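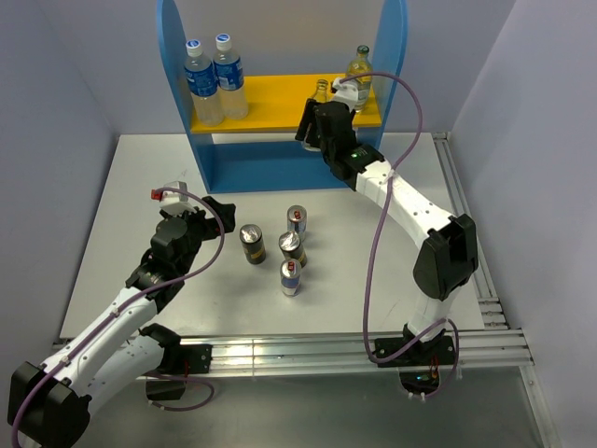
Posted by shelf_life_dan » October 17, 2022 » Software / Perception and Planning

Both arms reach for the same gap, planner says everything is fine

Hi all, and sorry in advance for the length, I never did learn to write a short post. I have a two-arm cell that sorts drinks: cans in the middle of the table, bottles up on the little blue and yellow shelf at the back. The left arm works the cans, the right arm works the shelf, and a small task layer on top (our own, we call it Pletau) hands out the jobs. Motion planning is Ventura with the stock sampling planner.

My trouble is at the right end of the shelf. The small glass bottle stands just left of a taller one, and when the right arm goes in for it the planner returns a path that is perfectly legal and perfectly horrible. It swings the elbow way out, comes back across the middle of the table, and then sneaks up on the bottle from the can side. Meanwhile the left arm has been told it owns that space. No contact so far, but I have had my hand on the stop button more than I would like.

I ran the same pick 100 times in simulation from the same start pose. 21 of those took the long way around. The rest were fine, some of them really lovely. Same goal, same collision scene, so I guess it's just the random seed, but I'd love to hear how other people deal with this before I start bolting penalties onto things.

Padding on the shelf is 24 mm, in case it matters.

---

kettle_and_fish wrote:

Welcome to sampling planners! What you describe is the everyday experience, I'm afraid. The planner only promises you a path, and the smoothing afterward can't pull a path through to the other side of an obstacle. If the first solution goes around the wrong side, you will get a nice smooth version of the wrong side.

I would look hard at that padding before anything else. With two bottles standing close together, the padding on each one eats the space between them, and then the fingers have hardly any way in. Try 24 mm on the uprights if that makes you feel safe, and much less on the bottles themselves.

---

mossgreen wrote:

I agree on the padding, but I don't agree that it explains this. A fat obstacle makes the goal harder to reach, sure, but he gets good paths most of the time, so the way in must be open. To me this smells like the goal sampler. If you give the planner a grasp pose and let the IK pick the arm configuration, it will sometimes hand you the elbow-out solution, and after that the long swing is the honest shortest way to get there. Print the joint goals for the bad runs and see if they fall in a different bunch from the good ones.

---

shelf_life_dan wrote:

Thank you both! I pulled the logs over lunch, and mossgreen, you were right about the goals. Nearly all the bad ones end with the elbow flipped compared to the good ones. There are a couple of stragglers that have the nice configuration and still go wandering, so I think kettle_and_fish gets a slice of the cake too.

What is the polite way to tell the IK which elbow I like? I can seed it with a good pose, but it doesn't always listen.

---

kettle_and_fish wrote:

Ask for a bunch of solutions, sort them by joint distance from the current pose, and only pass the top few to the planner. It costs next to nothing. We do that in Nererden (our bin picking stack, nothing public yet, sorry) and it cleared up most of our flailing.

---

postar_user_9 wrote:

Going to be the grump here. All of this is good advice for making the path prettier, and I'd do it too, but your real problem is that the task layer thinks it has reserved a region and the planner has never heard of the reservation. You could get beautiful paths for 3000 picks and then on the next one both elbows want the same air. Either plan the two arms together as a single group, or put the left arm's reserved volume into the right arm's collision scene as a solid box. I use Postar for the second option and it works well enough, with some extra waiting.

---

mossgreen wrote:

I'd go gently with solid boxes on a table that small. We tried it and the arms spent half their lives taking turns, at which point you have paid for two arms and are running one. Planning them as a group is slower per query but you get the overlap back. For cans in the middle and a shelf right behind them, I'd pay the planning time.

---

postar_user_9 wrote:

Fair, if your planning time is steady. Ours wasn't. A late plan stalls both arms, while a box only ever stalls the one. We may just have to disagree on this, and I'm happy to.

---

shelf_life_dan wrote:

I've got the IK sorting in now, and padding down to 5 mm on the bottles only. The simulated picks look a great deal calmer already – I'll rerun the whole batch tonight with the same start pose so the numbers compare. Then I'll try the reserved box first, mainly because I can write it in an afternoon, and the combined group after that. If anyone has a sensible way to shrink the box as the left arm backs out of it, please do post it, even if it's ugly.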